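Gallery: Learning Kitchen Chores from 3,124 Demonstrations

Clear plastic is hard for robots. Depth cameras look right through it, and edges vanish against a white wall. Our project, Provasell, asks whether an arm can learn to handle see-through kitchenware from people's demonstrations alone, with no 3D model of the object. We trained on 3,000 of them and collected the other 124 later, in a kitchen full of everyday clutter (which we loved!).

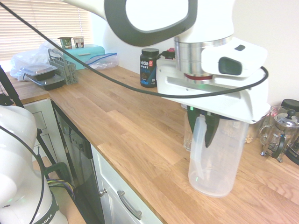 Empty pitcher over the countertop, with both gripper fingers reaching down inside it. A drinking glass and a French press stand behind and to the right, so there's plenty more clear stuff to confuse the policy.

The policy takes in color video and joint angles, and that's it. We ran 600 trials across 2 kitchens, and we're thrilled with how well it copes when the counter gets rearranged. Lids are next, in June!

Text and gallery by Aoi Miyazaki. Posted April 15, 2025.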